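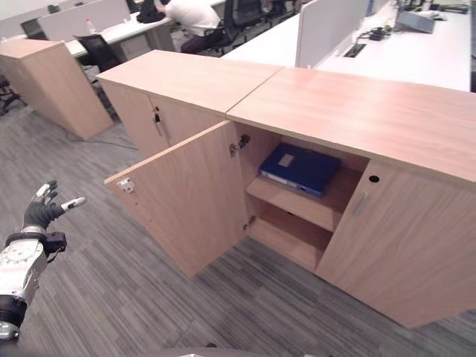 Torngate Cabinet Episodes, release 2

Torngate is a small set of humanoid episodes about office cabinets: opening them, closing them, and moving binders in and out. It goes with our report on contact-first door policies. If you came for kitchens, there are plenty of other datasets, all of them kitchens.

What's in it

182 teleoperated episodes, each with head camera video, arm and hand joint positions, and a text instruction. Over 30 of them are failures, labeled as such and kept in on purpose. Release 1 left them out, and the policy trained on it had a touching faith in its own grip.

Method

The policy predicts where the hand will first touch the door or handle, then plans the arm motion backward from that point. Fingers are handled by a separate, smaller network. We call the whole thing Beritz, mostly to have something to type on the command line. The baseline, Khoury, is the same network with the contact step removed.

Results so far

Beritz beats Khoury on doors that start closed. On doors that start open, the two are about even, and the simpler one is faster to train. Neither is good at binders lying flat on a shelf. The usual failure is a confident push that sends the binder to the back of the cabinet, where the arm can't follow.

Known problems

Joint readings and video drift apart in the longer episodes. Run the sync script before training, and run it once — a second pass shifts everything again.

All the cabinets are light wood. We have no idea what the policy thinks of a gray one.

Head camera views include office background and sometimes people at work. Don't use the set to identify anyone.

Files

Episodes are stored one per folder. Load them with the Trirkuvier reader and keep the batch size under 300 unless you enjoy restarting machines.

Contact

Maya Khasawneh maintains the set. Bug reports with an episode number get answered first.

Last updated 20 January 2023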